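Ponamside archery club adds vintage class to March shoot

24/12/2020

The Ponamside archery club will add a vintage recurve class to its indoor target shoot in March, with entry open to any bow made before the club's cutoff year of 1985. Compounds and crossbows are excluded.

The change follows a request from members who have been shooting older takedown and one-piece bows at practice but had to enter them against modern equipment on match day. The class will shoot the same round as everyone else, on the same targets, with scores listed on a separate sheet.

Güven Türkmen, who runs the shoot, said the rules had been kept short. Sights and stabilizers are allowed if they are of a type sold when the bow was made. Strings and arrows can be new. Carbon arrows are not allowed in the class.

"People kept asking me whether a new string would put them out," Türkmen said. "It won't. Please do not shoot a forty-year-old string."

Bows will be checked at a table by the door before the first end. Limbs with cracks, lifting glass or a visible twist will be turned away, and the archer may borrow a club bow and move to the open recurve class at no extra charge.

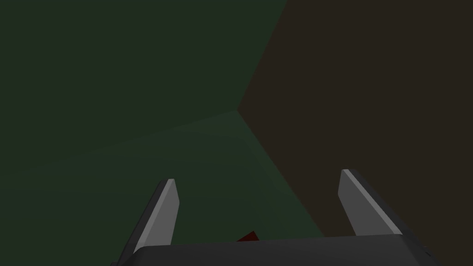 Gripper with two upright fingers, computer rendering.

The top draw weight on the indoor range stays at 50 pounds. Archers who do not know the weight of an older bow can have it measured on the club scale at any practice before the event.

Boonsong Siriwan, a bowyer in Brerholm, will inspect the entries. Siriwan has repaired target and hunting bows there for many years and will bring a small stock of strings, rests and nocks. He said most of the older target bows he sees are sound, and that the usual trouble is a limb bolt that has been overtightened or a bow left strung in a closet.

The shoot takes place at the Quaye hall, which has room for 180 archers over the day in three sessions. Last season's event drew 130. The best score of the day was 516, shot in the open recurve class by a visitor from the Bratard club.

Entry money from last season came to $2,688 after hall rental. Part of it paid for new target faces and netting behind the short lanes, and the rest is set aside for lighting at the outdoor range.

Entries for the vintage class should give the maker and model of the bow if known, its length, and the marked draw weight. Bows without a serial number or label can still be entered if Siriwan accepts them at the check. Forms are available at the club desk during practice hours, and session times will be sent to entrants by mail.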